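Remby Developer Forum > Perception and Planning > Shelf tasks
Topic: Cup in lower cubby rejected by grasp planner

g.teixeira
We request guidance on the Remby planner, version 8. Our task is to retrieve a lidded paper cup with a straw from a low shelf compartment. Of 87 planning requests, 33 returned no valid grasp. The perception node reports the cup pose without error. The collision checker then rejects the approach.

haugen_support (Yeshi Adugna)
Please provide a view from the wrist camera and state whether the straw is included in the object mesh. A straw merged into the cup mesh raises the bounding box and may place it in contact with the shelf above.

g.teixeira
The straw is included. The view is as follows.
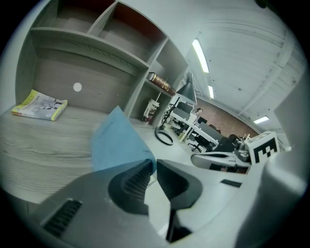 Reply 4 — m_drakos
I would not begin with the mesh. A light blue sheet stands directly in front of the fingers, and its lower edge is partly see-through. Depth on such material is unreliable. I recommend clearing the octomap before each request and masking the gripper body.

Reply 5 — haugen_support (Yeshi Adugna)
I respectfully disagree. Masking addresses the near field only. The cubby itself is narrow, and the default padding of 58 mm in this configuration is excessive for it. Please reduce the padding first and leave the octomap settings unchanged.

Reply 6 — vrebelo
Both changes should be tested separately — otherwise the cause will remain unknown. The planner log records the first colliding pair for each rejected grasp.

Reply 7 — g.teixeira
Thank you. We will run the padding change first and post the log under this topic.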